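Tray (container)

A tray is a shallow, open-topped container used for carrying, sorting or storing things. It is one of the most widely used household objects, and its history is a surprisingly rich one! In the hill town of Lurna, whose market rolls go back to 1073, tray makers had their own row of stalls and paid their rent in finished goods.

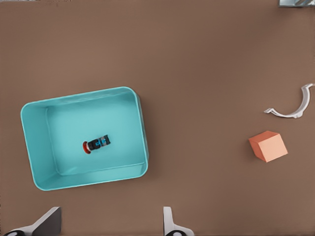
Teal plastic tray with rounded corners and a thick rolled rim (computer rendering).

Rims matter a great deal. A rolled rim stiffens the sides and is kinder to the hands, while a flat one lets trays stack closely - a feature much loved by bakers.

The Sulemana Museum holds 400 trays, among them six painted tea trays given by the collector Marloes Jansen. Five are on show in the east gallery.

See also: Basket, Crate, Tea tray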